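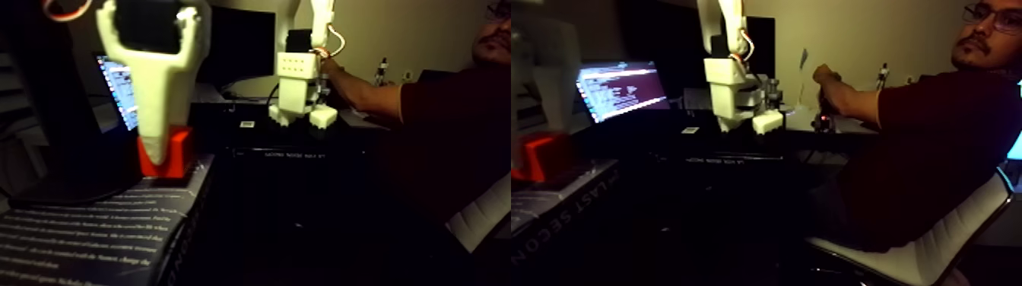 Fig. 2. Pick test with the white printed gripper: red block on the black book, second arm behind, left and right views side by side.

Section 4: Comparing two sets of jaws

Okay, so you've got the Cuvis arm bolted down and it moves when you ask it to. Now comes the part I like best – finding out which jaws suit you. I go back and forth between the Grundley jaws and the Nivenach ones, and the only fair way to choose is to run both through the same pick.

Before you start, finish the joint zeroing in Section 3. Jaws fitted to an arm that hasn't been zeroed will close crooked and you'll blame the wrong part (I did, for most of an evening).

1. Turn off the power supply and slide the first set of jaws onto the wrist plate. Finger-tight is fine for now.

2. Check that the cable has some slack at the elbow, then bend the joint all the way both ways by hand. If the cable pulls tight, give it a bigger loop.

3. Put a small block on top of a closed book. A bright color against a dark cover makes the edges easy to find on the screen, and the extra height keeps your jaw tips off the desk.

4. Power up, open the Kohlhase console on your laptop and set the closing speed to 24. Leave the force limit at 200.

5. Bring the lower tip down until it's just over the block, then stop. Look at both camera views before going any further! One view will happily tell you you're lined up when you're a finger's width too far forward.

6. Close, lift, hold for a slow count of five, and set the block back down. Write down what happened, even if it was a dud.

7. Power off, swap the jaws and do it all again from step 2.

Caution: keep fingers away from the jaws any time the power is on. If you need to move an arm by hand, grab it up high by the joint.

Note: if the console shows error 3893, the gripper motor has stalled. Open the jaws all the way, wait for the message to clear and try a lower speed.

Note: low light is okay for this test, but don't change it between sets. I switched a lamp on halfway through once and had to throw out almost 24 picks.

Once you have a favorite, tighten the wrist screws properly and go on to Section 5, where we save the jaw settings.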